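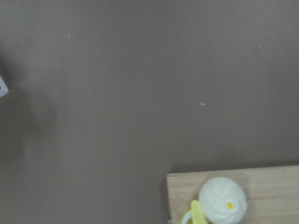 *Photography: Zilon Workshop, Sirkinville*

# Two Arms, One Table

The bench in the back bay of the Zilon workshop in Sirkinville was built for sheet metal and has been a kitchen since February. Two six-axis arms face each other across it. Between them goes whatever tableware is on the day's list: bowls, spoons, a cutting board, a tray. The arms are meant to sort it, stack it and put it back, and on most evenings they do part of that.

Thirumalai Rodrigues started the build after buying the arms as a pair from a packaging line that was shutting down. They came with their controllers and teach pendants and without grippers, mounts or documentation for the version of firmware they were running. A home garage was the first plan. The controllers draw more than the garage circuit would carry with the compressor on, and the floor had a slope to it, so the project moved to Zilon under a standard bay agreement.

The description of the work on the bay sheet reads "bimanual handling of household items, low speed." That has turned out to be accurate. Tool speed is capped in the controller and again in the planning software, and the second cap is the lower of the two.

## Mounting

Each arm stands on a metal plate. The right-hand base was bolted down first and used as the origin for everything else, including the cameras. Rodrigues measured the second base from the first with a steel rule, then by touching both tools to the same pin, and got two answers. The pin was correct. The rule had been read from the wrong edge of the plate.

The working height was chosen by trial. At the first height the elbows folded too far when the tools came down to the table, and the planner kept flipping the wrist to get out of the way. Raising the bases by 134 mm stopped most of this. A few poses near the middle of the table still cause it, and the job files route around them.

Structural parts are aluminum extrusion, bought in long bars and cut on the shop's cold saw. The framing took 51 brackets, every one of which has been loosened and retightened at least once. Rodrigues marks each bolt with paint pen after torquing it. A broken line of paint means the joint has moved, and the check takes less time than reaching for the wrench.

Cable routing was left until last and should have been done earlier. The grippers take power and data from outside the arm, so a cable has to follow the wrist through its full range. The first layout used clips at fixed points and pulled a connector loose on the second day. The current one uses straps on the forearm and leaves a free loop at the wrist. The loop hangs low when the tool is vertical, and the planner treats it as a cylinder fixed to the last link. The cylinder is bigger than the cable. Some reachable grasps are rejected for that reason. 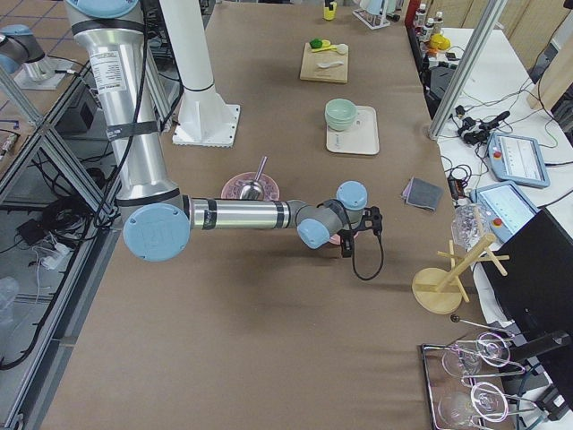
Balakrishnan Palaniappan thinks the loop is a mistake and has said so at two bay meetings: he would run the cable in a spring return along the forearm, accept the added drag on the wrist, and take the cylinder out of the collision model altogether. His view is that every oversized shape in the model is a fault waiting to be found from the other side, when someone shrinks it to make a job pass and forgets to put it back.

Rodrigues does not dispute the last part. The collision file is now under version control, and a change to any shape needs a note. A spring return has been ordered from Bhat, a supplier of cable hardware, for a trial on one arm.

## Grippers and pads

Both grippers are two-finger parallel types. The bodies were bought and the adapter plates were turned in the shop. Closing force is set by motor current, and the number on the screen is a fraction of maximum that has to be converted by hand to mean anything. A luggage scale and a block of foam gave a usable table.

Finger surface matters more than force for this kind of object. Bare fingers slid on glazed rims unless the force was turned up, and then thin plastic bowls bent inward and sprang out when released. The left gripper now carries yellow pads. The right has been left with its black fingers for comparison, and each job is run with the roles as they are and then mirrored, so that both tools see the same rims.

The pads wear at the lower corner first. A grasp on a rim puts all the contact on a strip a few millimeters wide, and the strip is never in the middle of the pad. Turning the pads end for end doubles their life.

## Seeing the table

There are two kinds of camera on the build: fixed ones that look across the table, and small ones at the wrists. The fixed views find objects. The wrist views correct the last part of the approach, where an error of a few millimeters decides whether a finger lands inside the bowl or on top of the rim.

Calibration of the wrist cameras is repeated at the start of each session with a printed target. The arm moves through a set of poses, the software solves for the camera's position on the wrist, and the result is compared with the last one. If the difference is large, the usual cause is a mount that was bumped during cleaning. The target itself was a problem for two weeks. It had been printed at 97 percent scale by a driver with a "fit to page" box checked, and every solve came out consistent and wrong.

Lighting is the shop's own overhead fixtures. Shadows from the arms move over the objects as the tools come in, and the segmentation step, a Hekix package running on a desktop machine beside the bench, was inclined to treat a dark shadow inside a bowl as a second object. Retraining on the bench's own pictures reduced this. Rodrigues used 741 labeled images for the current version and labeled them personally, in the evenings, over one month. Small crumbs and flecks on the table are ignored below a size threshold. Before the threshold was added, the arm would now and then descend with care on a speck.

## Stacking

The stacking job is the one shown to visitors. It is also the best test of the whole chain, as errors in base position, camera calibration and grip add up at the rim of the bowl. 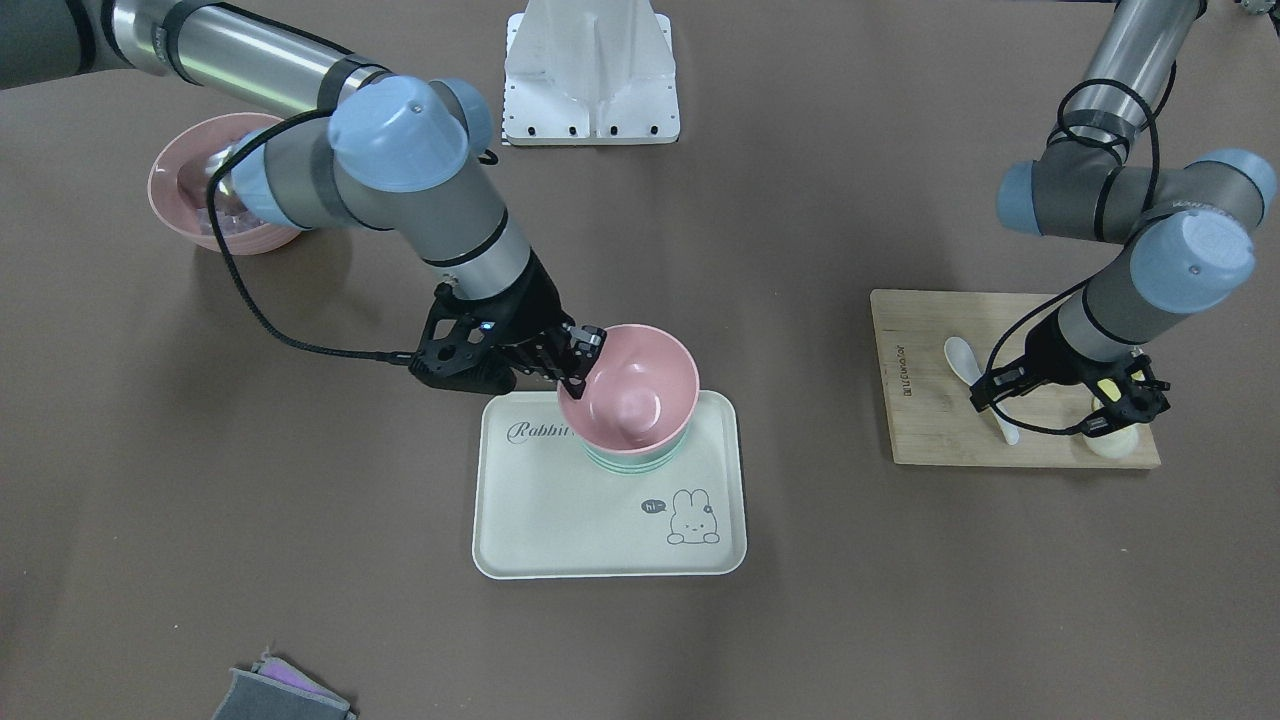

*Right arm with its fingers closed on the rim of the pink bowl; left arm over the cutting board.*

A bowl is picked by its rim at the side nearest the arm's base. One finger goes inside and one outside. The bowl tilts as it lifts, by an amount that depends on its weight and on how far the fingers reach below the rim, and the tilt has to be allowed for when it is set down. The job file stores a tilt value for each type of bowl. Values were measured against a printed protractor held behind the tool.

On release, the fingers open by a small amount and the tool waits half a second before rising. Without the wait, the inner finger can drag the rim upward and leave the bowl sitting crooked on the one below. Nested bowls with little clearance between walls are worse. They wedge, and the next pick takes both.

The success criterion is strict. A run counts only if the arm picks, places and withdraws with no operator input, and the final position is within tolerance in the fixed view. The standard test is 100 runs with the start positions shuffled by a script. Rodrigues does not publish the pass rate outside the shop log, on the grounds that the tolerance has been changed twice and the older results cannot be compared. The log does list failure types. Missed rims lead, followed by wedged stacks, then software timeouts.

Spoons are handled by the same grasp routine with a different approach angle. A spoon lying flat offers a handle a few millimeters high, and the fingers have to come down almost to the surface to get under the midpoint. The downward limit is set per session by touching the table at nine points and fitting a plane. The plane is never quite level, and the difference from one end to the other is greater than the thickness of the thinner handles.
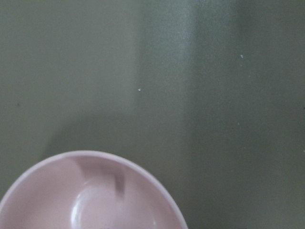
The same plane fit is used for placing. When the tool reaches its set-down height, the controller watches motor current on the lower joints and stops on a small rise. This was added after a bowl was pressed into the table hard enough to trip the arm's own protective stop, which meant a walk to the pendant, a reset and a fresh homing move for both arms. Contact detection is slow by industrial standards. At the speeds allowed on the bay sheet it is fast enough.

Two-handed work is at an earlier stage. The arms can run at the same time provided their volumes do not overlap, and a shared zone down the middle of the table is granted to one arm at a time. The lock is a single flag on the desktop machine. If the network drops while an arm holds the flag, the other waits until an operator clears it. Palaniappan has written a timeout for this. It has been tested in simulation and is switched off on the real bench until the restart behavior is agreed.

A handover, in which one gripper passes an object directly to the other, has worked with a foam block and has not been tried with ceramic. The left arm holds still, the right approaches under wrist camera, and both grippers stay closed for one second before the left lets go. During that second the two arms form a closed loop through the block, and any error in the measured distance between the bases appears as force on the fingers. The foam absorbs it. A plate will not, and the base measurement is to be repeated with a longer pin before the job goes any further.

Parts list, adapter plate drawings and the gripper current table are kept in the binder at the end of the bench. Members who want to run a job need the pendant induction first, which is given at 6:30 p.m. on bay nights and takes an hour.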